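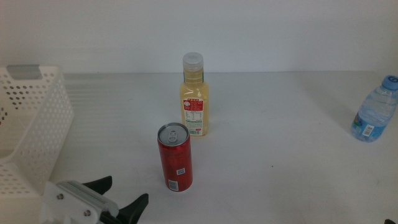

# Voltari Opens Its Chore Trials to Neighborhood Stores and Home Kitchens

**Plakow, April 2018** - Can a machine put the drinks away yet? Voltari gets asked that question nearly every week, usually by folks who would dearly love to hear "yes, and it ships tomorrow." Our answer today is a friendly "sometimes," and we would like your help in making it a better one.

Starting in June, the company will welcome small grocers, cafes and families to suggest everyday jobs for Galang, our program for testing two-armed machines on plain household and shop-floor work. Putting drinks into a basket is one of the first jobs on the list. It sounds like nothing at all (anyone who has unpacked groceries with a phone tucked under one ear will agree!), but a slim can, a squarish bottle and a small water bottle each ask for a different grip, and clear plastic on a white table is hard for a camera to pick out.

Over the winter the Galang team ran 321 attempts at basket packing. The machines finished 101 of them from start to end with no human hand stepping in. We are proud of that number, and we also know that a store clerk would not keep a job for long with it.
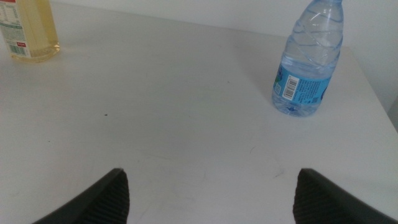
Bisside, the corner-store group that has been advising the program, takes a patient view of all this, and said that its shops would be glad to have a machine restock the cooler after closing, so long as it doesn't need a person standing beside it the whole time. Speed matters less to the group than being able to lock the door and go home.

We think that is a fair thing to ask, and it has shaped our plans for the summer. The next round will run to more than 500 attempts, with drinks set down in new spots each time, and we will share the misses along with the successes. Folding, wiping and dish stacking will come later - they are harder, and we would rather take our time with them.

Suggestions for chores, large or small, may be dropped off at the Voltari front desk in Plakow or sent by mail to the Galang program at the same address. Please tell us how often the job comes up and how long it takes you.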